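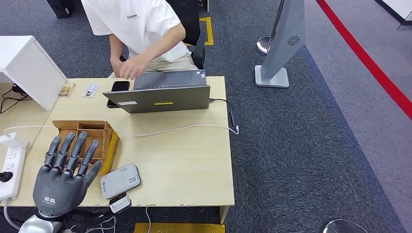 Dariusz Cieślak has worked at the same kind of desk for thirteen years, and for most of this time, he says, he did not look at it. "I looked at the screen. The desk was only what the screen was standing on."

Now he looks at desks for a living, or for a part of it. He helps small offices to arrange their work tables, mostly places where several people share one room and where nothing was planned, because the company grew faster than the furniture. We spoke on a morning in February, in the kitchen of an office called Mallura, where he was in the second day of a job.

I asked him what he does first when he comes to a new place. He told me that he does not touch anything. He asks people to work as usual and he sits near the wall with a notebook. "If I say that I am coming to tidy, they tidy before me," he said. "Then I learn nothing. I want to see the charger where it really lives."

Chargers are his favourite subject. In his opinion, the mess on a modern desk is very seldom paper. It is cable, and small things which belong to cable: adapters, power strips, little boxes with a label which someone needed once. He has a rule that a cable should come to the desk from behind and should never cross the middle. "When it crosses the middle, you put your cup on it, you put your elbow on it, and after one month you don't feel it any more. But it is still taking space from you."

And the power strip? Here he was less strict than I expected. Many organizers want it hidden under the table, screwed to the underside. Cieślak has done this in some offices and he has also taken it down again. People crawl on the carpet to plug in a phone, he said, and after a week they bring a second strip from home and lay it on top. He would sooner leave it on the desk, at the far left or far right, with the sockets turned to the person.

"The laptop adapter is different. This one can go on the floor, I have no problem with that. But please, not where the chair goes."

He is fond of cardboard. At Hultinura, his previous client, they wanted to order plastic drawer units in the company colour, and he convinced them to wait. He gave to every person an open cardboard box with partitions and asked them to use it for 31 days. Some people filled every compartment. Others put in one pen and a packet of tissues, and for them no drawer unit was ordered. "Cardboard you can cut. If the compartment is too small for your things, you take out a wall – finished. With plastic you change your things to fit the box, and this is the wrong direction."

The box should stand where the hand arrives without stretching, he added, and it should stay open. A lid is for storage. For daily objects a lid is one more movement, and a lazy person (he counts himself) will put the object beside the box.

I wanted to know about shared desks, where two colleagues sit on opposite sides of one table. He made a face. The trouble with them is the middle, which belongs to both and therefore is cleaned by neither. Phones are left there face down, cards, samples, a router if the building's internet is weak. At Gasser, a firm of translators, he once put a strip of yellow tape down the centre of four such tables. They hated it. He removed the tape before lunch, and he admits now that the idea was a poor one.

"I was too sure in that period. I thought a line will solve it. But they like to pass things across, they like to see each other over the laptops. So we gave the router a place on the shelf, and the rest we left."

Does he keep his own desk in order? He laughed and took his time with the coffee. His desk at home is a light wood one, which he bought second-hand for 40 dollars, and he says there are two adapters on it whose purpose he doesn't know. He keeps them in an envelope with the word "ask" on it. His wife has asked him several times whom he is planning to ask.

After Mallura he goes to Borkon, where they have moved the tables already and would like him to tell them if it was correct. He had not seen the room yet, and he had to get back to his chair by the wall, as people were coming in from their break.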